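Search products Go

Hendlow Hand-Held Gripper, Two-Jaw, with Blue Serrated Finger Pads
Safety and Service Notice

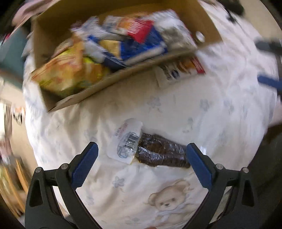 According to a customer in Prisby, the left pad on one unit worked free of its jaw after 14 hours of use, and a wrapped bar was dropped twice before the cause was found. Two further reports of the same fault have been received from Tesden.

Hendlow has examined the returned units. The screws holding the finger pads had been tightened below specification at assembly. A loose pad may turn under load - the grip then becomes uneven, and a finger placed between the jaws may be pinched.

The notice applies to 1,024 units supplied before June 23, 2024. Units supplied after that date are not affected.

Owners are asked to take the following steps:
- Stop using the gripper if either pad moves when pressed by hand.
- Check the screws near both pads before each session.
- Do not tighten the screws with a power driver. The jaw may crack.
- Keep fingers clear of the jaws during all checks.

Replacement screw sets are supplied free of charge by the Haverford service desk and are normally shipped within 12 working days. Pads with worn or torn serrations are not covered by this notice and may be ordered separately in packs of 20.

Contact Hendlow Service, Haverford | Copyright Hendlow | Back to top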